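Section 3. Clearing the bench and getting the switch up on its stand

I do this part on the table, well before anything goes near the rack. Give yourself 20 minutes the first time (I still take that long, and I've done plenty!).

1. Wipe the tabletop down and let it dry. Grit under a switch makes an awful noise.

2. Set the wooden board down first, then the metal stand on it. Tighten the knob on the base plate by hand until it stops turning — no pliers, please.

3. Bring the switch in level, with the ports facing you and both rack ears already on. Bethel Jemal taught me to lift from the sides and leave the ears alone, and I've never bent one doing it her way.

4. Park the screwdriver at the back of the table where your elbow won't find it.

5. Fabric pieces and straps stay on the table too. Lay them flat, and don't tuck them under the board or it'll rock.
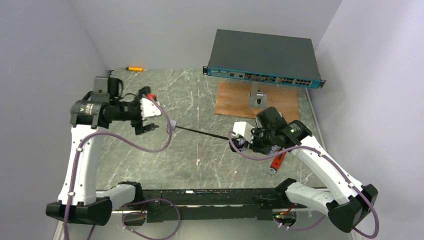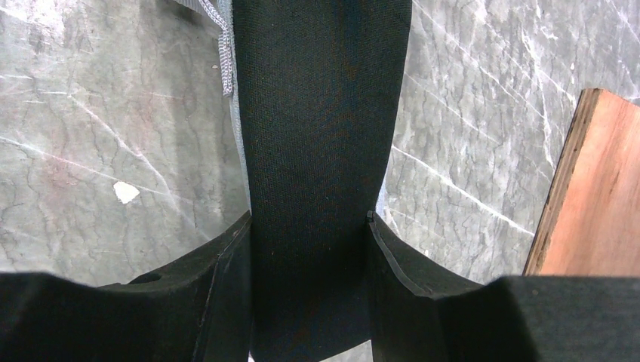
Do I need to take the rack ears off before I put the switch on the stand?

Leave them on. They don't get in the way up there, and you'll want them in place when the switch goes into the Kellier rack in Section 4.

6. Press lightly on each front corner. A little give is fine, but if it tips, slide the switch back a touch and try again.

Note: my board came from the Standdale shop and it's a snug fit. If yours is narrower, go slower on step 3.

Caution: never carry the board with the switch still up on the stand. Take the switch off, move the board, then start over from step 2. Edem Appiah wrote that one on our wall in marker, and it's still there.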